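Trial workshop notebook, Mernstead shed
Friday, May

Second go at the slime trough for the semi-final trial. Fraser had the pump going by the time I got in with my coffee, so we went straight to it. Hamish played celebrity (he volunteered, I have it in writing!) and lay face down over the trough with his arms in up to the shoulder, feeling about for stars. The mix is still oats, gelatine and green colouring, no offal until we've sorted the drain. It went lumpy again at the Cheetham end and I think the paddle is too short to reach the corner.

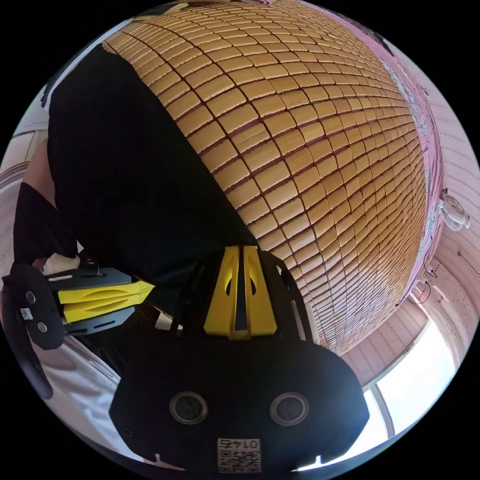
Timing runs

First run he got 8 stars in and then the tray jammed. Second run no jam, but he had them all out with 41 seconds left on the clock, and that's a problem for the edit. They want people sweating on the last star. I'd love to blame Hamish for having arms like an orangutan, but Rungnapa did it afterwards and had nearly as much time to spare, and she was laughing the whole way through.

Things I tried: bigger knots on the bags, colder mix, lights down. The knots made the most difference. Colder mix just made everyone swear, and we can't broadcast most of it before half eight. 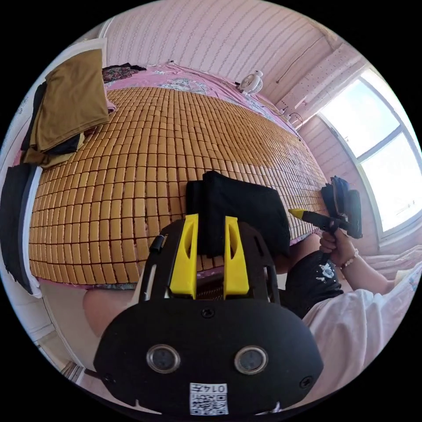
Greer reckons the knots are the wrong fix. Her view is that viewers can't see a knot under all that green muck, so it just looks like the contestant is being slow, and then they get a hiding online for it. She'd sooner put the stars behind flaps so we get a face every time a hand goes through. Fair call. I've drawn up flaps on the next page, rubber off the old conveyor if there's any left in the Jumaseo crate.

Hendrik wants the critter boxes next to the trough instead of after it. I said I'd think about it and I have, and I don't like it, mainly on account of the hoses.
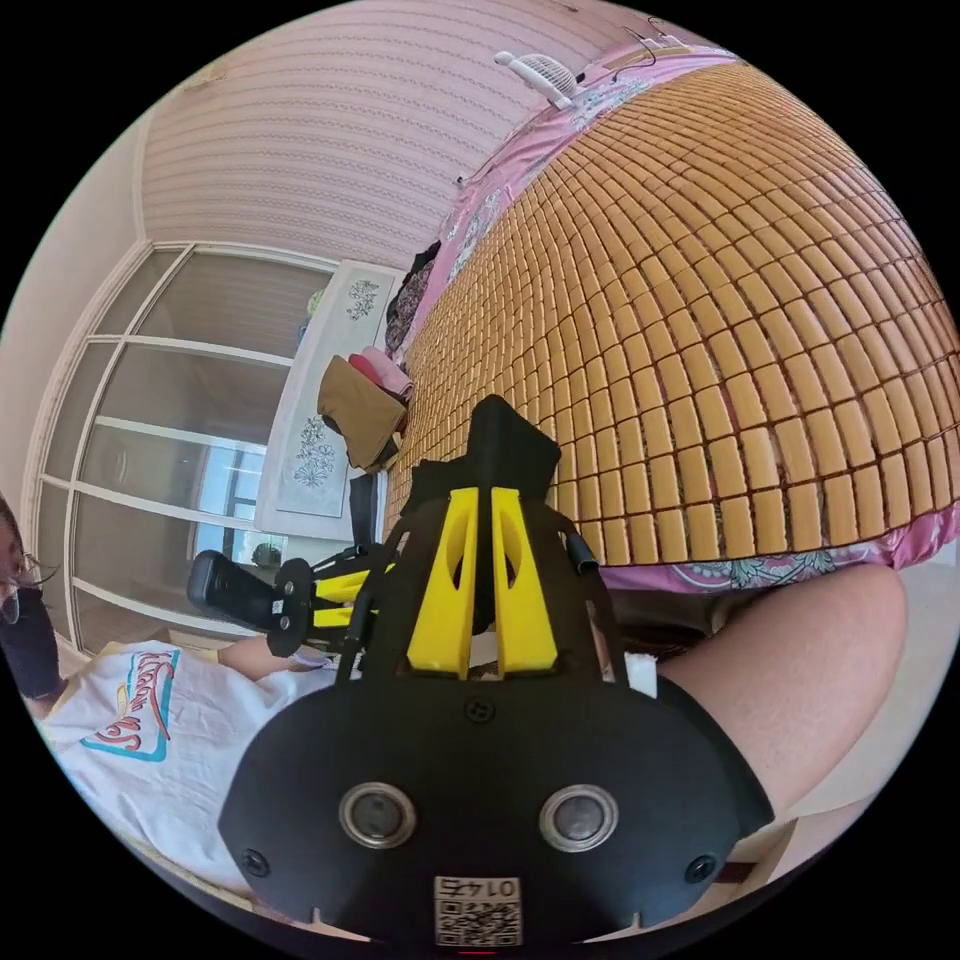 If the boxes go that side then the hoses have to run behind the host's mark, and we all remember what happened to the host's boots on Prornton. So boxes stay where they are for now. I can shift the whole trough over a bit if he needs the wide shot, but he has to tell me before the floor gets bolted down.

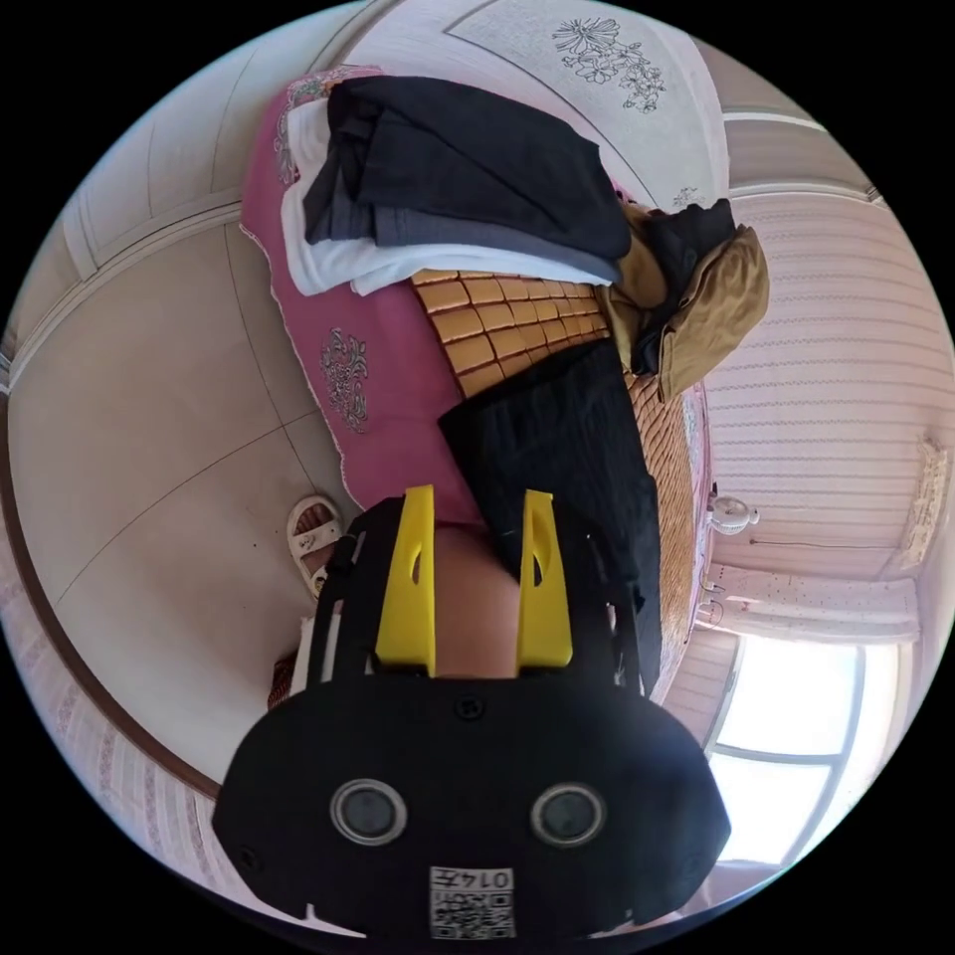

The exit gate is the bit I'm happiest with. It has two posts you squeeze between at the end, and at the moment they're dead level and look like a garden fence. I want them staggered. The yellow fingers just up the page have it, left one a bit taller and leaning in, right one set lower, with the gap between them left open. Same idea, only the post tops get padding so nobody cops one in the ribs. Fraser to cut new posts, me to find foam.

Still to do: longer paddle, flaps, drain. Try a 20 star version once the tray stops jamming. Ask Hamish whether the green has come off yet.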